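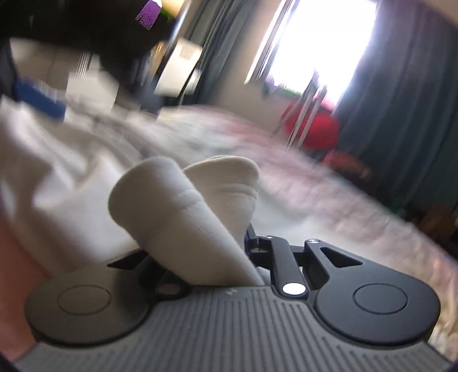 4.2 Ribbed, ridged, or striped?

We come now to the group of words that gave us the most trouble and, we will admit, the most pleasure. When people in Brudeck talk about a surface with lines on it, they have a good handful of words to pick from, and they move among them with an ease that makes the work of sorting them rather slow. The 31 speakers who took part in the interviews gave us 700 usable answers for lined surfaces of one kind or another, and 238 of these contained the word "ribbed," either alone or next to a second word.

It would be tempting to say that "ribbed" is the word for lines one can feel and "striped" the word for lines one can only see. Older word lists for the region do say this, and many of our speakers said it too when we asked them straight out. Their own answers were looser. A corduroy cushion was called striped by people who had their fingers on it at the time, and a seed packet printed with fine green lines was called ribbed by a retired baker from Skernent, who stood by her choice when we read it back to her. The gray plastic body in Figure 4 is a good case of a surface where both words have a claim: the ribs are raised and run parallel to one another, and the eye takes them in as stripes all the same.

"Ridged" behaves differently. Speakers kept it for larger things, such as plowed ground, tin roofs, and the crust of a certain loaf, and they seldom used it for anything that could be held in one hand. Valentin Lazăr, who carried out the interviews on the Stutness side of the river, noted that several people there laughed when he offered them "ridged" for a comb or a coin, as if he had called a puddle a lake. We heard nothing of the kind in Pascu, where the word seems to be on friendlier terms with small objects, especially among speakers who grew up on farms.

We should add a word about pairs. People who gave two words in one breath ("ribbed, sort of stripy") nearly always put the word for touch first and the word for sight second. We did not set out to look for this, and the interview sheet was not built to catch it, so we have kept every paired answer in the order in which it was spoken and marked it as such in the appendix. Pairs with a color word in the middle ("ribbed gray stripes") are treated separately in Section 4.3, along with the answers given by gesture alone.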